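The Winter Peas

Tsion Demissie did not believe in the Drarholm method, and she had said so in writing before the company ever mailed her the course packet. She had been reviewing diets for the paper for eleven years. In that time she had been told to eat only before noon, only after noon, only things that grew underground, and once, for a miserable September, only things that were beige.

Drarholm wanted people to eat one food at a time, each on its own plate, in a fixed order, green first. It cost 80 dollars a month. The packet had a map of a village called Ernasitz on the cover, where everyone was supposed to have lived this way for generations and to have died very old and in a good mood.
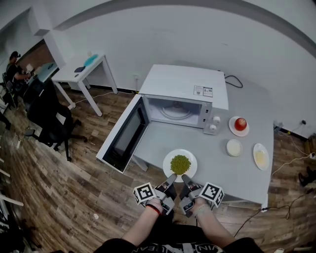
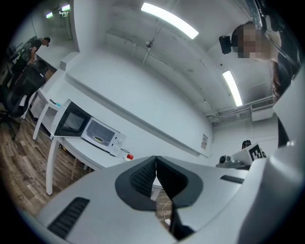

A white table in both; the peas and the apple are in the first.

She read the packet on the bus and marked it up with a pen. Who had gone to Ernasitz and asked? The packet said "researchers." It said up to 3000 people had been helped, which could also mean four.

"You're in a mood," said her editor, when she dropped it on his desk.

"I'm in the same mood I was in for the beige one."

"The beige one got letters. Go see the man."

The man was named Bakos, and he met her in the dining room of a hotel near the river. He was thinner than his photograph and he had brought his own plates in a canvas bag. He set them out one by one while the waiter stood there with the menus, waiting to be told if this was allowed.

"You're going to ask me about the village," Bakos said.

"I was going to work up to it."

"My grandmother was from Ernasitz. She ate this way her whole life."

"How long was that?"

He moved a plate half an inch to the left. "She was fifty-eight."

Tsion wrote it down. She had come in with two pages of questions and this was not an answer to any of them. She had expected him to say a hundred and four. They always said a hundred and four.

"That isn't in the packet," she said.

"No. The company bought the packet. I wrote a cookbook, years ago. It had her in it, and the house, and a soup we called mumutetti that was mostly hot water. It sold 200 copies. Then Drarholm called and said the plates were good, the plates were a system, could they have the plates."

"And the order? Green first?"

"She put out the green thing first because it was the cheap thing. You filled up on it. Then you didn't mind so much about the rest." He shrugged. "There were six children. There was one apple. You can see how you might make a ceremony out of that."

The waiter came back and Tsion asked for a sandwich, with everything in it. Bakos asked for peas. When they came in a bowl he tipped them onto one of his plates and ate them slowly, and she watched to see if he was doing it for her benefit. She thought he probably was. She also thought he would have done it if she had gone home. Both could be true, and she disliked that, because it was hard to fit in a column.

"Does it work?" she asked.

"For what?"

"For anything. Weight. Sleep. The packet says joints."

"I don't know about joints." He looked honestly puzzled by the word. "I like it. It's quiet. Drarholm says it works, you should ask them."

She had asked them. They had sent her a second packet.

On the bus home she tried to write the opening in her head. The mean version came easily. A dead grandmother, a watery soup, a monthly fee. It had a good shape and every word of it would be accurate, and her editor would put it on the front of the section. She distrusted it a little for coming so fast. She distrusted the other version more, the one where she had been touched by an old man and his dishes. He could have told that same story to every reporter in the city. Fifty-eight was a clever number, if you were making one up.

At 2 in the morning she got up and stood in her kitchen with the light off. There was a bag of peas in the freezer with frost all over it. She heated some in a pan, put them on a plate, and ate them standing at the counter, with nothing else.

They tasted like peas. Her knees felt the same as before. She rinsed the plate, went to look for her notebook, and wrote down the number fifty-eight again, and next to it, call the records office, ask about the grandmother.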